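Prumia Women's Driving Club — progress report to the MacRitchie Fund
Second quarter, up to the end of August

Sent by Damir Delić, club secretary. Bit rushed this one, apologies, the full accounts follow separately.

Membership

Now at 70 paid up, which is ahead of where we said we'd be by this point. Most of the new ones came through the open morning at Cirnstead. A few have no car of their own yet and share on runs. Waiting list opened for the winter skills days — the instructor will only take four cars at a time and won't budge.

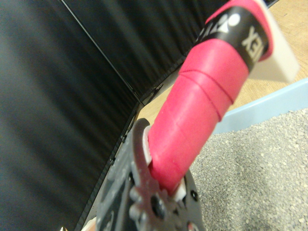
Runs and meets

Two long runs done. Cirnstead to Grosuvstead by the coast road was 232 miles there and back, all cars home, one puncture, one boiling radiator (the old green saloon again). The second was longer, 295 miles, and to be frank too long. Several drivers said so. Next year we'll split it over two days with an overnight stop, costs to be worked out.

The evening meets carry on from 7pm at Grosuvstead. Car park surface still poor. Have asked the landlord twice. Low cars are having to go in by the back gate, and the back gate gets locked at nine, so somebody always has to go and move theirs halfway through.

Beginners' maintenance evenings

Three held out of the five planned. Tyres, oil and filters, then brakes. Brakes was full. Electrics put back to next quarter as the tutor had a wrist operation, bodywork to follow that. We'd like to keep the same tutor and not bring in someone new, hope that's alright with the Fund.

Handouts have been rewritten in plainer words after feedback. The torque settings page had a mistake in it, now corrected and sent round agian. 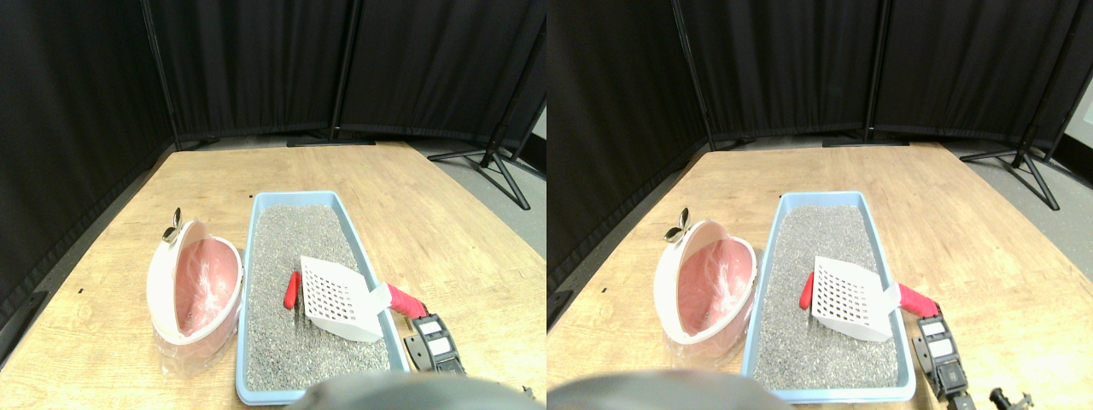 Pet litter setup on a light wood table, two views side by side.

Money

Second instalment of £4000 received, thank you. Spent so far on hall hire, tutor fees, the trailer jack and insurance for the long runs. Insurance came in higher than quoted — they now want every named driver listed, not just the car. Underspend on tutor fees because of the two evenings not yet held. We'd ask to carry that over into next quarter please and not hand it back.

Not spent anything on the roadside kit bags. Supplier has gone quiet, trying another.

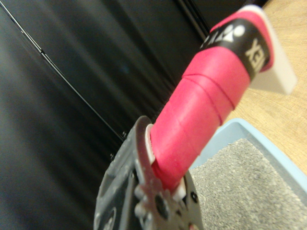 Next quarter

Electrics and bodywork evenings, dates to be fixed with tutor.
First winter skills day, four cars.
Answer from the landlord on the car park, or start looking for another site.
Kit bags orderd and handed out before the clocks change.
Short members' survey, mainly on run lengths and start times.

Could the Fund let us know on the carry over before we book the hall, they want a deposit up front now. Phone is better than email for me most afternoons.

Damir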